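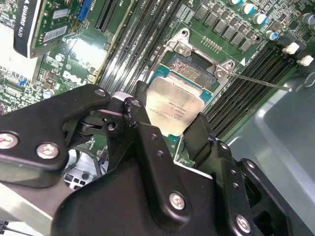
Uma leitora escreveu-nos a perguntar se é mesmo verdade que o processador é «o cérebro do computador», porque o irmão mais velho lhe garantiu que sim e ela não ficou convencida. Fez bem em desconfiar.

## Cérebro? Vamos com calma

Toda a gente repete essa frase. Está nos livros, nos vídeos e até nos folhetos das lojas. Só que um cérebro aprende, tem medo do escuro e lembra-se do cheiro da sopa. Um processador faz contas. Faz muitas, e muito depressa, mas são contas: soma números, compara números, vai buscar números a um sítio e põe-nos noutro.

Se quiseres mesmo uma comparação, experimenta esta: um cozinheiro que segue receitas à letra. Se a receita disser «junta sal 90 vezes», ele junta sal 90 vezes e não estranha nada. Quem escreve as receitas são pessoas, e chamam-se programas. (A comparação também não é perfeita. Nenhuma é.)

## O que se vê e o que não se vê

A parte prateada do processador é uma tampa de metal. Muita gente pensa que o processador é aquilo, mas a parte que faz as contas está escondida por baixo. A tampa protege-a e ajuda a levar o calor para fora.

O encaixe onde o processador vai pousar chama-se *socket*. Neste, os contactos são uns pininhos dourados minúsculos, tão juntos que parecem um tecido às pintinhas. Cada pino toca num ponto da parte de baixo do processador, e é por aí que passam a eletricidade e os sinais.

## «É preciso força para entrar»

Também ouvimos esta muitas vezes, e é falsa. O processador pousa-se no sítio, direito, sem empurrar. Se não assenta, está mal virado. Quem carrega com o dedo arrisca-se a dobrar os pinos, e um pino dobrado pode bastar para o computador não ligar.

O aperto vem depois: fecha-se a moldura de metal à volta do encaixe e baixa-se a alavanca fininha do lado. Aí, sim, sente-se alguma resistência.

## E as ranhuras pretas compridas?

São para a memória. O processador não guarda quase nada dentro de si, por isso precisa de ter os números por perto, à mão. Quando desligas o computador, essa memória esvazia-se – os teus desenhos e jogos ficam guardados noutra peça, o disco.

Já os quadradinhos pretos e os cilindros brancos de topo azul ajudam a eletricidade a chegar certinha, sem solavancos. Nenhum anúncio fala deles. Mas sem peças dessas o processador não servia para nada, o que é mais uma razão para duvidar da história do cérebro que manda em tudo.

## Para desconfiares sozinho

- Se alguém disser que um computador «pensa», pergunta: que contas é que ele fez?
- Se um anúncio disser «24 vezes mais rápido», pergunta: mais rápido do que qual, e a fazer o quê?
- Se quiseres ver uma placa destas por dentro, pede a um adulto uma velha, desligada da tomada e já sem uso. Nunca abras um computador ligado.

Em junho falamos do disco, e da ideia muito espalhada de que apagar um ficheiro o faz desaparecer.

*Cadernos Makeo, n.º 14 – 22 de maio de 2023*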